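Paiva cell: setup and maintenance notes

README for the arm, the gripper and the wrist camera
Last full revision: February 18, 2022
Kept by Albertina Barreto. Send corrections to her or to Majdi Tannous.

What is in this folder

README.txt, the file you are reading
checks.txt, the start-of-shift list
offsets.csv, tool offsets after each finger change
faults.txt, the fault log, newest entry first
wrist/, stills from the wrist camera, one per finger change

The folder covers the Paiva cell only. The Drama cell has the same arm but a different controller, and its offsets must not be copied across.

Starting up

1. Turn on the controller cabinet and wait for the steady light.
2. Release the emergency stop and acknowledge it on the pendant.
3. Run home_slow. Do not use home_fast after a power cut.
4. Open and close the gripper three times with nothing between the fingers.
5. Start the wrist camera and compare the live view with the newest still in wrist/.

If step 5 shows the fingers sitting higher, lower or further to one side than in the still, stop and go to Finger change. A small shift usually means a loose mount screw. Armindo Guerreiro found both mounts loose in August and the entry in faults.txt is worth reading before you touch anything.

The wrist camera

The camera is fixed to the wrist and looks down past the gripper. It is focused by hand and the ring is then locked. The exposure is also locked. Please leave both alone unless you are going to redo the calibration, which takes most of a morning.

Both fingers should show at the bottom of the picture with the gap between them clear enough to judge a grasp. The finger mounts will always take up part of the view. Wipe the lens with a dry cloth only. 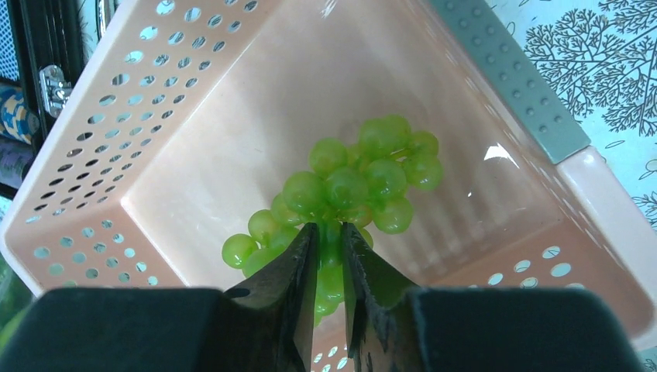

Wrist camera view: fingers either side of the lower part of the grape bunch, pink basket.

The grapes are the usual item for checking the approach after a finger change. Bring the arm down at slow speed, stop with the fingers astride the narrow end of the bunch, and save a still before closing. Then close at the lowest force setting. Glare on the basket is acceptable as long as the fingertips can be made out.

Finger change

Fingers are changed every 1,040 cycles, or sooner if a tip is chipped. The last set came off at 826 because the left tip had a burr. Spares are in the Wurkmont drawer, in pairs. Do not mix pairs.

Power the gripper down first. Undo the mount screws, lift both fingers away and clean the seats. Fit the new pair and tighten each side a little at a time. Write the new offset in offsets.csv with your initials, then repeat the start-up from step 3.

Known problems

Fault 443 on the pendant is the gripper cable. Reseat the plug at the wrist before ordering anything. Conceição Henriques has asked Vullulell for a longer cable and there is no delivery date yet.

Fault 33 appears if the camera is started before the arm is homed. Restart the camera software and it clears.

The camera clock drifts. File times in wrist/ can be wrong, so go by the number in the file name.

Access

Horácio Peixoto holds the pendant key and the login for the controller. Stills can be copied freely inside the group. Ask him before sending any outside.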